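Software Engineer, Manipulation Planning and Control (full time)
Plarnside, Astdale office
Posted 18/09/2025
Reference: 444

Plarnside is looking for a software engineer to join the group that builds Kan, our planning and control software for two-arm robots. The work is on site in Astdale, with up to two days per week from home after the first months.

What we work on

Kan takes a task written in simple terms, for example "put the can on the tray", and turns it into motions for two arms that share one table. It has to decide which arm goes first, how the object should be held, and where the other arm should wait in the meantime. Under Kan there is a smaller package called Drinditz, which replays recorded runs and compares them with the plan. Most of our bugs are found in Drinditz and repaired in Kan, so you will need to be comfortable in both.

The code is mainly C++ for the control loop and Python for everything above it. We have 1,592 recorded runs in our test set at this moment, and each change to the planner is checked against a part of them during the night. The check is slow and not always fair to the planner, and to improve it would be one of your first tasks.

We test with ordinary objects: drinks cans, snack boxes, a small wooden cabinet with drawers, a flat tray. A can must be gripped firmly but not crushed, and a drawer handle gives very little space for the fingers. The most difficult part for the planner is usually the second arm, which must stay near enough to be useful and far enough to be safe.
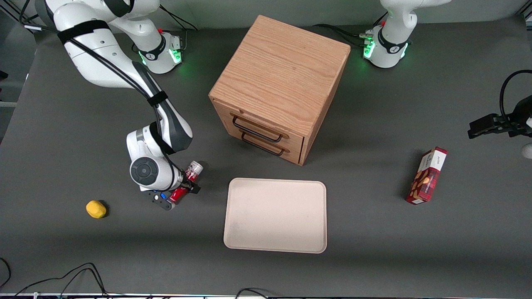 Is it necessary to have worked with two arms before, asked one reader of our June notice, who had only programmed a single arm on a conveyor line. No, it is not. Good experience with one arm is enough, and we also consider people who come from mobile robots or from games, if they have written motion code which had to run in real time. The coordination between arms can be learned here.

Your tasks

Improve the scheduling of the two arms, mainly the waiting positions and the order of the moves
Write and maintain collision checks for objects that are held in the gripper
Extend Drinditz so that a failed grasp can be replayed step by step
Read the logs of failed runs together with the perception group and agree on where the error began
Keep the documentation of your modules up to date

What we ask for

A degree in computer science, robotics or a similar field, or equal practical experience
At least 2 years of work with C++ in a project that was used by other people
Good knowledge of inverse kinematics and of at least one sampling-based planner
Patience with hardware – some days are spent on calibration and not on code
English good enough for code review and daily discussion. Many of us are not native speakers, and we do not judge the accent or small mistakes

It is a plus if you know something about pose estimation from a fixed camera, or force control of grippers.

What we offer

A permanent contract with a trial period of six months
Regular time on the robot, booked in half-day blocks
A team of 47 people, from which nine work on Kan
A yearly training budget, and help with relocation to Astdale if you need it

How to apply

Please send your CV and a short letter (one page) through the form on our jobs page and choose reference 444. If you have public code, add a link and tell us which part is yours. A photo, age or family status is not needed.

The first talk is by video and takes 45 minutes. After this we invite you for one day in Astdale, where you will work with us on a real planning problem from our list – we pay the travel and the day. We read applications as they come in, and every applicant receives an answer.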